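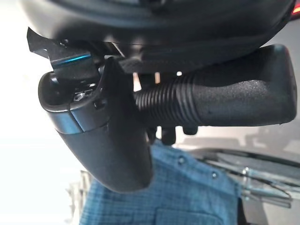
*Slide 1. Wrist camera view, gripper hardware and a person in a plaid shirt behind it.*

Speaker notes, 5 October 2019, Indell workshop, afternoon session
Talk: Finding people in wrist camera video when the gripper takes up most of the picture
Speaker: Celina Zawadzka. Slot is short, so skip anything marked (cut).

## Opening

Leave slide 1 up while people sit down. Don't start talking over it until the chair is done.

Say: this is the kind of view our method has to work on. The housing takes the top, the finger comes down into the middle, and the only part of the person we get is shirt. Plaid fabric, two buttons, out of focus. No face, no hands.

Ask the room how many would label this as "person present." Wait for hands. Go on whatever the answer is.

Credit line: joint work with Bülent Özkan and Yasaman Mousavi. Bahman Amini wrote the labeling tool.

## Slide 2: the problem

- Person detectors are mostly trained on whole bodies seen from a few steps away.
- At the wrist, a person close to the arm is a patch of cloth.
- The arm's own parts cover a large share of every view, and they are dark and shiny, so they pull the exposure around. Point back to the left side of slide 1, where the background is almost white.
- Our question was narrow. Given one still, can we say whether a person is there? We do not estimate distance, and we make no safety claim. Say this slowly. Touran got asked about it for ten minutes at Khosravi in January.

## Slide 3: self-mask

The mask marks the pixels that belong to the robot. We draw it by hand once per gripper setting and interpolate between settings. The finger moves and the housing doesn't, so the housing mask is fixed.

Tell them where it goes wrong. Thin gaps are the worst part. On slide 1 there is a sliver of background between the grip and the housing, and our first version filled it in. Ribbed parts are also bad, with bright crests and dark grooves. An edge-based mask breaks up there, so we dropped edges and kept the drawn outline.

(cut) Bülent's comparison with a learned mask. It was no better on our set and took longer to tune. If someone asks, it's backup slide A.

## Slide 4: the classifier

- Input is the still with robot pixels set to a flat gray.
- Two outputs: person, no person.
- Fabric texture does a lot of the work. We checked by blurring the input in steps and watching the score drop.
- Repeating patterns in the background compete with fabric. Wire racks are the usual trouble. Slide 1 has one at the lower right, next to the shirt, with its own parallel lines.

Pause here for a question if there is one. The Clotov people will probably ask about gray versus black fill. Answer: black did worse, we think because it looks like more gripper. We haven't tested that properly.

## Slide 5: results

The test set is 382 stills, all labeled by hand. Two people labeled each still separately and Yasaman settled the disagreements.

Read the plot from left to right:

- Without the mask, the classifier misses a lot of close-up clothing.
- With the mask, the misses go down clearly. False alarms stay level.
- Plain dark clothing is still the weak spot. The gain there is small and I would not defend it from this sample.

Don't read the axis values aloud. They're in the handout.

Annotators needed around 3 passes before they agreed on what counts as a person when only cloth is visible. The rule we settled on was that cloth counts if it is being worn, and a button, seam or collar is enough evidence. A jacket on a hook would get past that rule. Admit it.

## Slide 6: what's next

Short video clips in place of single stills, so motion can help with dark clothing. Also a second gripper shape, from Skendgate, once Bahman has drawn the outlines.

Labels and mask outlines are available on request. Email is on the last slide.

## Likely questions

**Why not move the camera?** Many arms already have it mounted there and the task needs that view.

**Depth sensor?** Should help. It was outside this study.

**Does the mask carry over to another arm?** No, it has to be redrawn. Touran timed it at under an hour for one setting.

Leave the contact slide up through questions. Return the clicker to the front desk.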